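Häufige Fragen zur Aufnahme von Demonstrationen
Projekt Skaltura, Arbeitspaket Textilien und Schlafraum
Stand: Juli

Was gilt als Episode?
Eine Episode umfasst genau eine Aufgabe vom Startsignal bis zur Ruheposition. Vorbereitung, Umräumen und Absprachen gehören nicht dazu und werden vor dem Hochladen abgeschnitten. Der Schnitt erfolgt im Werkzeug Cevwood.

Wie lang darf eine Episode sein?
Maximal 105 Sekunden. Längere Aufgaben werden in Teilaufgaben zerlegt und einzeln benannt.

Wie viele Wiederholungen sind pro Anordnung vorgesehen?
Vier. Danach werden mindestens Lage und Faltung des Kleidungsstücks geändert. Identische Startzustände über mehrere Blöcke hinweg führen dazu, dass das Modell die Position auswendig lernt.

Wie muss ein Kleidungsstück zu Beginn liegen?
Zufällig. Bitte fallen lassen und nicht nachträglich zurechtziehen. Verdrehte oder gestauchte Ärmel sind ausdrücklich erwünscht. Verworfen wird ein Startzustand nur, wenn das Stück von der Liegefläche gerutscht ist.

Dürfen weitere Gegenstände auf dem Bett liegen?
Ja. Kartons, Mappen, Notizblöcke und Stifte sind als Störobjekte zugelassen. Sie werden im Feld „Umgebung“ eingetragen, auch wenn sie nur teilweise im Bild sind. Während der Episode bleiben sie unberührt, sofern die Aufgabe nichts anderes verlangt.

Muss bedruckte Verpackung abgeklebt werden?
Nein. Produktaufdrucke in beliebiger Sprache sind unkritisch. Namen, Adressen und Versandetiketten von Privatpersonen müssen vor der Aufnahme entfernt werden.

Was passiert mit misslungenen Versuchen?
Sie werden behalten und mit „Fehlgriff“ oder „Abbruch“ markiert. Von den bisher 1.127 freigegebenen Episoden tragen etwa 7 Prozent eine solche Markierung. Gelöscht wird nur bei Ausfall der Kamera oder fehlendem Zeitstempel.

Wie werden die Episoden beschriftet?
Mit einem Satz im Imperativ, der Objekt und Zielzustand nennt, zum Beispiel „Lege den Pullover gefaltet an die Wand“. Farbangaben nur, wenn mehrere gleichartige Stücke vorhanden sind. Die Beschriftung prüft eine zweite Person. Bei Abweichungen entscheidet Hatice Tatlı.

Kann ich Aufnahmen aus dem Projekt Lazăr übernehmen?
Nur nach Umrechnung der Kameraposen. Lazăr verwendet ein anderes Koordinatensystem, das Konvertierungsskript liegt im Jomow-Verzeichnis.

Werden auch Bilder ohne Hand oder Greifer verwendet?
Ja. Der Blick auf die Arbeitsfläche vor dem ersten Zugriff wird als eigener Abschnitt „Sichtung“ geführt und geht in das Training der Objekterkennung ein.
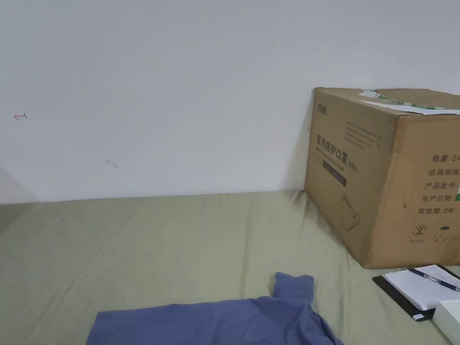 Für diesen Abschnitt genügt eine Beschriftung pro Anordnung. Sie wird auf alle Wiederholungen übertragen.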